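**Progress note to the Brellton fund, second period: Kitton chores trial**

We have now finished the tabletop part of the work at Tallbridge. The question you asked us in December was whether one arm could do the small jobs a shop assistant does between customers: clearing a counter, stacking leaflets, wiping down. The short answer is that it can do some of them slowly.

We ran 179 attempts across 4 chores. Picking up boxed goods went well. Flat items did not — single sheets and thin cloths were missed or creased more often than they were lifted, and we would not put the arm in front of customers on that basis.

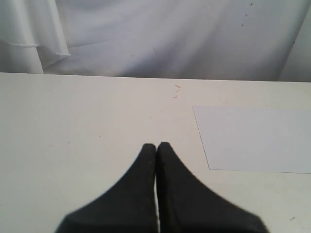

Wiping is further on than we expected. A dry crumb job takes roughly 60 seconds, which a person would do in a few. Dried-on marks still need a person, as the arm does not press hard enough and cannot tell when it has finished.

Spending is in line with the plan, apart from replacement fingertips from Akande, which wore out sooner than quoted. We ask to move 2 days of workshop time into the next period to cover the refit.

Next we will try folding tea towels and repeat the sheet tests with softer tips.

Borghild Lindholm
Tallbridge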